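Ticket 2085 – Gilani booking system, confirmation emails not arriving
Status: Closed
Opened: 5 February 2023
Site: Trikholm
Category: Email / outbound
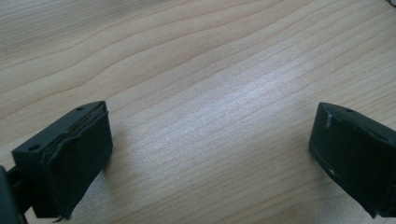 Tabletop grain.

REPORTED PROBLEM

Customers of the furniture showroom at Trikholm are not getting booking confirmations after they reserve a viewing on the website. The booking itself is saved and shows in the calendar. Staff noticed when two customers rang to ask whether their times were confirmed. Both had checked their junk folders.

The confirmation template was edited the day before. The old header banner was taken out and a larger photo of a pale wood tabletop was put in its place.

ENVIRONMENT

Booking software: Gilani, hosted
Mail relay: Gandov
Domain and DNS: managed by Cleltton
Template: "Viewing confirmed", HTML with plain text fallback

LOG

Entry 1
Made a test booking to our own support address. Booking saved, no email after 30 minutes. Made a second one to a free webmail account. Same result. The password reset email from the same system came through straight away, so the relay is accepting at least some mail from Gilani.

Entry 2
Checked the Gilani outbound queue. It was empty. The history page lists the confirmations as "handed off", which only means the relay took the connection. It doesn't tell us what the relay did next.

Entry 3
Got access to the Gandov relay log. Every confirmation since the template change has been rejected with code 501 at the sender address stage. Password resets go out under a different sender and are not affected.

A 501 normally means a syntax problem in the command, so I looked at the sender field in the template settings. It reads as the showroom's display name followed by the address, but the closing angle bracket is missing. Easy to miss on screen – the field is narrow and the end of the line is hidden unless you scroll.

Entry 4
Asked the site whether anyone had edited the sender field. They had updated the display name at the same time as the header photo. The bracket was most likely deleted then. Gilani doesn't validate this field when you save.

Entry 5
Put the bracket back and saved. Made another test booking. Relay log shows the message accepted. It arrived at the support address but not at the webmail account.

Entry 6
The webmail copy was in junk. Headers show SPF pass, DKIM fail. The DKIM record at Cleltton still holds the old key. Gandov rotated keys in September and emailed the new record to an address at the showroom that is no longer read. So this one is older than the template change and has probably been hurting delivery for months.

Entry 7
Sent the new DKIM record to Cleltton and asked them to publish it. They replied that the value was too long for one string and had to be split. Sent it again in two quoted parts. Published the same afternoon.

Entry 8
Waited for the old record to expire, then tested again. DKIM pass, SPF pass. Message went to the inbox on the webmail account and at the support address.

Entry 9
While I was in the template I checked the header photo. The file was over 400 KB, and the email was slow to open on a phone with weak reception. Saved a smaller version at the same width and the difference in the grain is hard to pick. Replaced it in the template. This had no part in the fault.

Entry 10
Site asked whether the missed confirmations could be resent in bulk. Gilani has no button for this. You can open a booking, choose "Send again" and confirm, one at a time. The site is happy to do it for upcoming viewings only. Past ones will be left alone.

CAUSE

1. Missing closing bracket in the sender field of the confirmation template. Relay rejected the mail with 501.
2. Outdated DKIM record. Mail that did get through was likely to be filtered as junk.

FIX

Sender field corrected. New DKIM record published at Cleltton. Technical contact at Gandov changed to the shared support mailbox so the next key notice reaches us.

FOLLOW-UP

Feature request lodged with Gilani to check the sender field on save. No date given.
The reminder template, sent the day before a viewing, uses its own sender field. Checked and correct – no change made.
Site told to send a test booking to an outside address after any template edit.

Closed after the site reported customer replies to three resent confirmations. Reopen under the same number if the 501 comes back.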